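Setting up your Bostby reader: adding your first book

Now for the fun bit! Once your Bostby is charged and joined to your wi-fi, you can fill it with political memoirs, campaign diaries, histories and anything else on the Gudico shelf (2,365 titles when this guide was last updated, Aug 30, 2021).

1. Press and hold the top button until the shelf appears.
2. Tap Find a Book and type a title, an author or a subject. "Elections" is a lovely broad one to begin with.
3. Tap the cover, then tap Fetch. A long biography can take up to 15 minutes on a slow connection.
4. When the green tick shows, tap the cover again to start reading.

Note: If you have a book code printed on a card, choose Enter Code at step 2 instead. Codes use capital letters only.

Caution: Do not switch the reader off while a book is being fetched. You may lose your notes in other books.

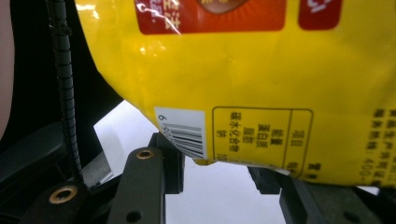
Notes are where the Bostby really shines, especially with a book you want to argue with. Try it on Catherine Galbraith's A Nation of Shopkeepers' Daughters, which comes ready loaded. Chapter four is a corker!

5. Hold a finger on the first word of a passage, then slide to the last.
6. Choose Agree, Disagree or Write a Note. Notes can be up to 212 characters long.
7. To see everything you have marked, tap the pencil at the foot of the page.

Note: Page numbers follow the printed edition wherever there is one, so you can join in at a reading group with people who have the hardback. If the numbers look wrong, open Settings, then Pages, and choose Match Print.

To share your notes with another reader, carry on to Joining a Reading Circle.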